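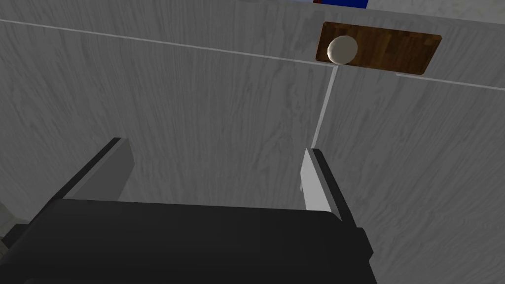
*La pince face au meuble gris, avec son bouton crème sur plaque de bois brun (vue de simulation).*

## Ce qu'un robot m'a appris sur mes tiroirs de cuisine

Je suis allée à la journée portes ouvertes d'Arneck pour le café gratuit et j'en suis revenue avec un tournevis dans la tête. Le programme annonçait « manipulation domestique », ce qui désigne, dans ces milieux, le fait d'ouvrir un placard. Je pratique la discipline depuis l'enfance sans avoir jamais obtenu de subvention.

La démonstration commençait sur écran, dans une cuisine simulée, puis se poursuivait sur un vrai bras, boulonné devant un meuble de Bretbridge. L'ingénieure nous a expliqué qu'ils répétaient l'ouverture 300 fois par modèle de bouton avant de passer au suivant. J'ai pensé à mon tiroir à couverts, qui n'en supporterait pas 21 sans perdre une vis.

Entre deux essais, elle répondait volontiers aux questions, y compris aux miennes, qui portaient toutes sur mes meubles. Voici ce que j'en ai rapporté.

### Le bouton qui tourne dans le vide

Un bouton rond fixé par une seule vis finit par se desserrer, parce qu'on le tourne un peu à chaque fois qu'on le tire. Videz le tiroir, tenez le bouton d'une main et resserrez la vis par l'intérieur. Si elle reprend du jeu au bout d'un mois, ajoutez une rondelle éventail, ou une goutte de frein-filet faible. Pas de colle forte : j'ai essayé, et le bouton est aujourd'hui la pièce la plus solide de la maison, sur une façade qu'il a fallu changer.

### La plaque derrière le bouton

Une plaque décorative protège la façade des ongles et des doigts gras. En contrepartie, la crasse se loge tout autour. Une vieille brosse à dents, de l'eau tiède, un peu de savon noir, et on essuie aussitôt. Sur du bois huilé, une noisette d'huile deux fois par an suffit.

Pour la poser droite, collez un ruban de masquage sur la façade et tracez dessus au crayon. Le mètre ruban seul donne des résultats que l'on qualifie ensuite de « rustiques ».

### Le tiroir qui accroche

Chez Arneck, un tiroir dur faisait échouer tous les essais de l'après-midi, et il a suffi qu'on passe un chiffon dans les coulisses. J'ai trouvé cela réconfortant.

- Sortez le tiroir complètement et aspirez les rails. Les miettes de 2019 y sont encore.
- Coulisses métalliques : un voile de lubrifiant sec au PTFE, jamais d'huile de cuisine, qui colle et rancit.
- Coulisses en bois : un bout de bougie blanche frotté sur toute la longueur.
- Si la façade frotte sa voisine, jouez d'abord sur les vis de réglage. Le rabot vient en dernier – et souvent pas du tout.

### Bouton ou poignée ?

Le fabricant Jakau, qui tenait le stand d'à côté, vend les deux et refuse donc de trancher. Pour des mains raides ou mouillées, la poignée barre est plus facile, on y passe quatre doigts. Le bouton va bien sur les petits tiroirs légers. Sur un grand tiroir à casseroles, mettez-en deux, ou passez à la barre.

Vérifiez l'entraxe avant d'acheter. J'ai commandé 6 poignées Ochoa au jugé, elles sont très belles dans leur boîte.

### Avant de repartir

Le compteur affiché près de la sortie indiquait 2,462 ouvertures de tiroir depuis le début de mars, à l'anglaise, avec la virgule. Je l'ai lu comme deux tiroirs et demi, ce qui correspond à peu près à mon propre rythme de bricolage.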